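Textile Basics, Unit 8: The Tote Bag
Notes to go with the bench session. Bring these with you, because I will keep pointing at them.

Last time we finished with drawstrings and a few of you asked when we were going to make something you could carry groceries in. Well, now! The tote is my favorite thing to teach (Duván Cuervo, who has the other section, says the same about zippered pouches, and he is wrong). It's a rectangle, a fold, two seams, a bottom and something to hold it by. You can learn most of what you need about bag making from that one object.

A word about fabric first. We use canvas from the Sadau roll, the undyed one, and each of you gets a piece 138 centimeters long. That is more than you need. Please don't trim it down on the first day, people always do and then they come asking for more when they've sewn a side seam inside out. Iron it before you mark anything. Canvas holds a crease for ages, and a chalk line drawn over a crease is going to wander once you press the cloth flat.

The gusset

I'm starting at the bottom because it's where the trouble is. A flat bag with no gusset is fine for papers and a magazine, but put a melon in it and the whole front pulls up. What we want is a base with some depth to it, so that the bag opens out when you load it and folds down again when you're done.

The way we do it is the boxed corner. Sew both side seams, leave the bag inside out, then pinch each bottom corner so the side seam lies right on top of the bottom fold. You get a little triangle. Measure 12 centimeters across it, draw your line, sew the line, sew it again. I know the second pass is boring! Do it anyway. Then cut off the tip of the triangle and turn the whole thing right side out and poke the corners with the blunt end of a pencil (not the scissors, please, we lost a good bag that way in March).

When you lay the finished bag down, the bottom should fold under itself. If you feel extra layers stacked up at that end, good, that's your gusset. If the base comes out twisted, your two triangles weren't the same width, and the only cure is the seam ripper. 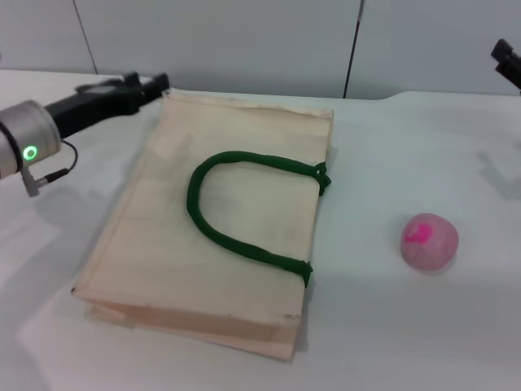

Handles are where I let you have some fun. The worksheet gives the plain canvas strap, folded in four and topstitched, and it's perfectly good. But a lot of you will want rope, and I like rope too. A thick twisted one feels nice in the hand, and a dark color on natural canvas looks terrific. It does need more thought than a strap, though, mostly at the ends.

With a strap, you sew a box with an X through it and you're finished. Rope won't lie flat under the presser foot, so you have these ways to go. You can put in two eyelets, run the rope through and knot it on the inside. You can stitch the ends down by hand with waxed thread, going through the rope itself and not just over it. Or you can tie a knot on the outside and tack it in place, and then the knot becomes part of the look. Erlinda Rivera does hers like that and hers are lovely, so ask her to show you if she's at the bench.

Whatever you pick, back the canvas behind each attachment point with a second square of cloth. Canvas is strong but all of the weight is hanging from those few spots. Wrap the rope ends with tape before you cut, too, or you'll have a tassel before you have a handle.

The top edge

Fold down once, press, fold down again, press, stitch close to the lower fold. It's hard to keep that rim even where it crosses the side seams, four thicknesses turn into a lump very quickly, so go slowly there and turn the wheel by hand if the machine complains. A slightly wavy rim is no disaster. Mine are often wavy.

Testing

Once you're finished, we hang every bag from the hook by the door and put 700 grams of rice in it to start, then add more if you're feeling brave. Watch the handle ends, and look at the canvas right around them for puckering. Write down what you see on the back of your worksheet.

For next time

Finish both boxed corners. Bring your rope if you're using your own; the Cuadros samples are in the tall cupboard and you can have any of those. Read the Estanow pages on hand stitching through cord, the first half only. And if you still have my good fabric chalk, I'd love it back!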